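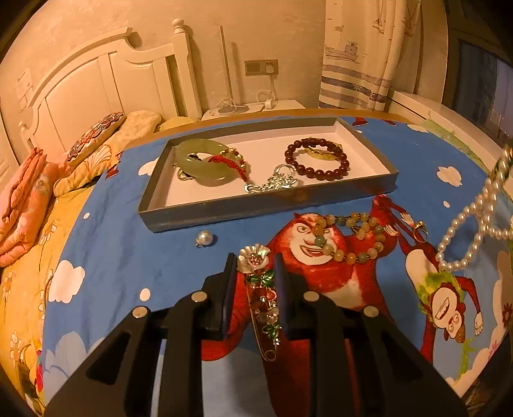
A floral brooch with green enamel leaves, with a bangle, bead bracelets and pearls from the Dultdale sorting table behind it.

FOR RELEASE IN AUGUST

Grimard opens its Dultdale jewelry sale, and asks buyers to doubt the labels

DULTDALE — Grimard will put 849 pieces of secondhand costume and mixed jewelry on sale in Dultdale this August, and the company would like to say at the start that most of it is probably not what your aunt told you it was.

The sale covers brooches, bangles, bracelets, pendants, rings and long strands of pearls or things strung to look like pearls. The stock came in from house clearances and from the closing of the Barajas shop, whose back room held shoeboxes of unsorted pieces, many tangled together. Sorting is nearly finished.

Grimard has handled estate goods long enough to distrust the language that usually comes with them. Words such as "vintage," "jade," "antique" and "gold" get attached to a piece at some kitchen table and stay with it for decades. For this sale the company has dropped them unless a test backs them up. A pale green bangle is listed as a pale green bangle. If it was tested, the card says what the test found. If it was not, the card says "untested" and the price reflects that.

The same goes for color. "Gold-colored" on a Grimard card describes a color and makes no promise about metal. Buyers who want solid gold should look for the 19 pieces in the locked case, each sold with a written result.

Brooches are the strongest part of the sale, in the company's view, and also the part most often oversold elsewhere. One of the more elaborate ones has a pearly flower with scalloped petals and small pinkish beads in the middle, glossy green leaves below it, and a run of red, pink and clear beads and stones down its length. It will carry a card reading "floral brooch, maker unknown." Grimard looked for a maker and did not find one. A dealer offered to supply a name and a decade for it on sight, and the offer was turned down.

Bead bracelets make up a large share of the lower-priced trays. Many mix several kinds of bead on one string, with amber, cream and green sitting side by side, and others are plain dark red all the way around. Amber here means the color. Restrung pieces are marked as restrung. Elastic is not replaced before sale, and buyers are advised to assume it is old.

Pearl necklaces will be sold by length, as found. Grimard does not use the tooth test and would prefer that visitors not use it either.

Cleaning has been kept to a minimum. Dust and loose grime come off with a soft brush. Pieces with enamel or glued stones are not soaked, and worn plating is left worn. The company is aware that shinier goods sell faster. It has also seen what a hard polish does to an old clasp.

Some pieces will be sold through Zikden, the online listing service, starting at the same hour as the doors open. Grimard had its reservations about this. Photographs flatter small objects, and a ring that looks substantial on a phone can be a disappointment in the hand. Every online listing therefore gives a measurement and a weight, and online buyers have 6 days to send a piece back for any reason.

Sale details

Doors open at 10 a.m. at the Grimard salesroom in Dultdale. Entry is free. Visitors may bring their own magnifier, and a scale will be available at the counter.

There is a limit of two brooches per buyer on the opening morning. The limit ends at noon.

Grimard does not give verbal valuations at the sale and will not guess at what a piece "could be worth." Written appraisals can be booked separately at the counter.

Earrings for pierced ears are not included. Watches are not included.

About Grimard

Grimard buys and sells household estates, including jewelry, glass and small furniture. It does not claim to be the oldest, largest or most trusted firm of its kind in the area — it has not checked.

Press contact: Grimard salesroom, Dultdale. Members of the press may view the stock before opening, by arrangement.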